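Gwion Foulkes does not trust a care label

I went to see Gwion Foulkes at Stemanside expecting tips. He has mended and washed knitwear for 20 years and I wanted him to tell me which wool wash to buy. He wouldn't.

"Most of it is soap with a sheep on the bottle," he said. "People pay four times the price and then hang the sweater by its shoulders."

I'm not fully sold on this. I've ruined things with plain soap. Foulkes shrugged and said I had probably ruined them with hot water.

Drying is where he gets worked up. He wants a sweater laid flat on something, out of the sun, with the sleeves folded in. A rack, a towel, old newspaper over the floor – he isn't fussy.

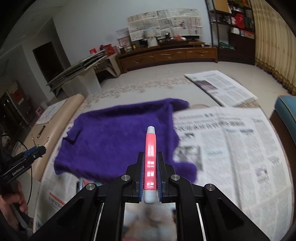
What about the ink?

I asked about newsprint coming off on pale yarn. He admitted it can happen and said he puts an old sheet down first for anything white. That seemed to me like a fairly large gap in the method. "It's a small gap," he said.

The fluffy ones

Fuzzy yarns get brushed, in his shop, only when they are fully dry. He has no time for the Beltent fabric comb I had brought along, and bent one of its teeth showing me why. A customer from Tatgate swears by hers. "She can swear by it," he said. "I've seen the cuffs."

He also claims that more than 700 sweaters have come through his door with no moth damage at all, only snags their owners blamed on moths. I asked how he could tell. He held a sleeve up to the window and told me to look at the edges of the hole. I looked, and I still couldn't say.

He is closed until October.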